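Home | Posts | Archive | About

Why I stopped trusting the speed band on nylon shuttles

By Wilfredo Cabanatuan
2024-04-30
5 comments

Our group plays at the Nandport hall, which has good lighting, a high ceiling and a heating system with two settings. In June the place is warm enough that a shuttle hit from the back boundary line sails past the opposite one. In winter the same shuttle drops short. We had been buying nylon shuttles with the middle speed marking all year, and complaining all year, so this spring I took the trouble of working out what the marking means and whether it helps.

A shuttle is a high-drag projectile. Its mass is small, its frontal area is large, and air resistance takes over almost as soon as it leaves the strings. For anything but the softest net shot, the starting speed matters less than you would expect. What matters is terminal velocity, which depends on mass, air density and the drag of the skirt. Double the starting speed of a clear and you do not come close to doubling its length.

Air density is the part the hall controls. Warm air is thinner, so there is less drag and a longer flight. Altitude works the same way. Nandport is close to sea level and can be ignored on that count, but my cousin plays at a club in Abella, elevation 2360 meters, and there a shuttle that is right for us is unplayable. They buy the slowest band available and still lift everything long for the first ten minutes. 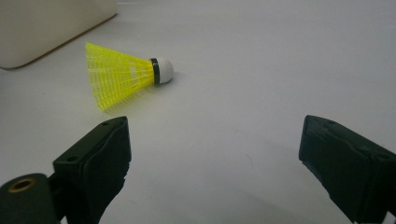 Feather shuttles are usually graded by a number tied to weight. Nylon ones are more often graded by a colored band, with green for slow, blue for medium and red for fast. The three bands are meant to cover the whole range of playing temperatures, so each one is wide. A hall can drift across the boundary between two bands in a single evening if the heating is on when you arrive and off when you leave.

The standard test is simple. Stand over the back boundary line and hit a full underhand stroke, upward and parallel to the sidelines. A shuttle of correct speed lands between 530 and 990 millimeters short of the other back boundary line. The weak point is the person hitting it. My own strokes varied enough that I could pass or fail the same shuttle depending on mood, so I looked for a way to take the arm out.

I settled on a drop test. The stairwell at the back of the hall gives a clear fall from the upper landing to the ground floor. I released each shuttle cork down, recorded the fall on my phone at a high frame rate, and read the time off the footage. The stairwell is too short for a shuttle to settle fully at terminal velocity, so the result is a ranking and says little about absolute speed. For sorting one tube from another, a ranking is enough.

Over the spring I logged 228 drops, using shuttles from two suppliers. One set came from Masthorpe, the other from Lonon, which is cheaper and sold by the box. Both were marked medium. A few notes from the log:

The Masthorpe shuttles were consistent within a tube and differed between tubes. Two tubes bought in the same order fell at visibly different rates.

The Lonon shuttles were scattered within every tube. The slowest and fastest in one tube were further apart than the average of that tube and the average of a tube marked fast.

Used shuttles gave me the most trouble. A nylon skirt that has been mishit a few times no longer holds its round section, and an oval skirt tends to wobble on the way down. Some of mine fell slower after an evening of play and some faster. I have not found a rule for it. Warming a deformed skirt over steam brings back some of the shape, though in my hands the repair lasted one game at most.

Cold has a separate effect. Nylon stiffens, the skirt collapses less on impact, and a smash holds its shape and slows sooner. The same skirt in a warm room folds on a hard hit, briefly presents less area, and travels further before it opens again. That adds to the density effect, and it is one reason nylon shuttles feel more sensitive to the season than feather ones do. A drop test will not show any of this, as nothing is deforming in a stairwell.
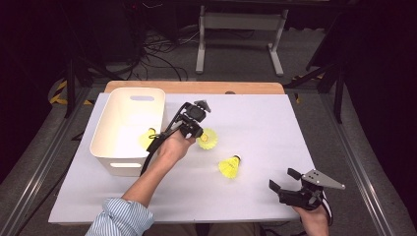 Wilfredo, did you let them sit in the hall before you dropped them? Mine live in the car and I get a different shuttle for the first half hour, whatever the band says.

Fair point, and the answer is that I did for the second half of the log only. The early drops were done straight from my bag. I have kept them in the file with a flag but left them out of the comparison above. If I repeat the exercise in winter I will leave the tubes on the landing overnight — the hall manager has agreed to this — and note the air temperature with each batch.

For now I buy Masthorpe, drop three from each tube, and write the result on the lid. Tubes that fall slow are kept for summer. The remaining Lonon shuttles go to the beginners' session, where the variation is lost in everything else.

Share this post | 5 comments | Older posts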